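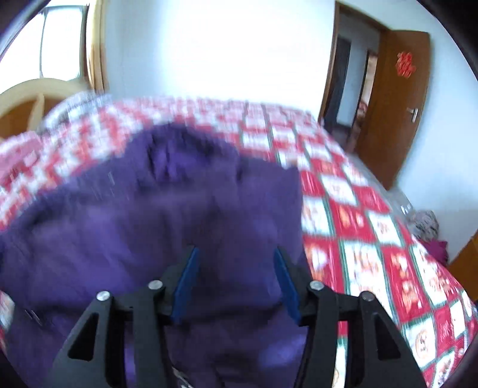 Returns and the small knitwear label: a thread

1/ Most writing about direct-to-consumer fashion covers how labels get the first sale. This thread covers the sale that comes back. I run operations for Modska, a knitwear label with 16 styles and one warehouse. Figures are ours unless stated.

2/ Last season we took back 263 units of a single crewneck out of 700 shipped. That is a return rate of 37.6 percent. The style was our best seller by gross revenue and our second worst by contribution margin. The sales dashboard showed only the first fact.

3/ Definition, so the replies stay on topic. Contribution margin here means net revenue minus cost of goods, outbound shipping, return shipping, inspection, refolding, repacking and write-down. Many small labels stop at return shipping. The last four items are where our money went.

4/ Reason codes. Our old returns form offered "Did not fit," "Did not like," "Other." The largest group picked "Did not fit." It told us nothing. A sweater can be short in the body, tight at the upper arm or loose at the neck, and each of those goes to a different person at the factory.

5/ Li-hua Tseng, our pattern technician, rewrote the form with a body diagram and two fields: where, and too much or too little. Completion went down slightly. Usefulness went up a lot. Within one month we had a clear cluster at sleeve length, sizes M and L.

6/ Cause: the size chart listed sleeve from the center back neck. Customers were measuring from the shoulder seam. Both are standard ways to measure. The product page did not say which one we used.

7/ We changed the chart, added a line drawing and left the garment alone. If we had regraded the pattern on the old data, we would have made a correct sweater incorrect.

8/ Next, bracketing: ordering two or three sizes of one style and returning all but one. It is rational behavior for the customer when returns are free. It also means part of a return rate is decided at checkout, before anyone has touched the yarn.

9/ We separate bracketed orders from the rest before calculating anything. If you don't, a style with uncertain sizing looks like a style with poor quality, and the design team spends a month on the wrong problem.

10/ Grading. Every returned piece gets one of 3 grades. A: resell as new. B: needs steaming, a new tag or minor work. C: cannot go back to stock. The written standard fits on one page and hangs at the bench. It had been longer. The long one stayed in a drawer.

11/ Grade B is the expensive one. Grade C is a known loss and takes very little handling. Grade B absorbs labor, waits in a bin, and often gets back to stock after the selling window has closed. A heavy sweater restocked in March is a markdown.

12/ So we now track days from carrier scan to available stock, by grade. I would put this number ahead of the return rate for any seasonal product. A high rate with a fast turnaround can be survived. A moderate rate with a slow one ties up the units you need in October.

13/ Software. We tested Jetudach and Fanow. Jetudach has better reason code handling and lets you attach the body diagram without custom work. Fanow has better carrier integration and a cleaner export. We went with Jetudach and wrote our own export. No affiliation with either.

14/ Neither tool handles partial refunds on bundles properly. Both spread the discount evenly across items by count, not by price. Check this before you sign if you sell sets. We found it during month-end close.

15/ Paid returns. We modeled a flat return fee and did not launch it. Bo-ram Cheon, who buys for Ko, a small multi-brand store, tried one on outerwear and shared her results with me. Returns fell. So did first orders from new customers. Repeat customers barely reacted.

16/ Her sample is one store and one category, so I would not generalize. It did push us toward a narrower rule: first return on an order free, any further return parcel from the same order charged at cost. It targets split shipments, which were costing us double for no benefit to anyone.

17/ Packaging. We moved from a tear-open mailer to one with a second adhesive strip. Unit cost went up by cents. More pieces came back in the original bag, folded, with the tag on, and the share of grade A improved. If you do only one thing from this thread, price this one first.

18/ What did not work: a pop-up at checkout asking "Are you sure about two sizes?" Conversion dropped and bracketing did not. Removed after nine days.

19/ What I still can't measure well: the customer who wanted to return, missed the deadline, kept the sweater and never ordered again. In our data that person looks like a success. Suggestions welcome, preferably with a method attached.

20/ Replying to several DMs at once - yes, I can share the one-page grading standard. It is written for knits, so the pilling and snag sections will need replacing if you sell wovens. The tag and odor sections should carry over as they are.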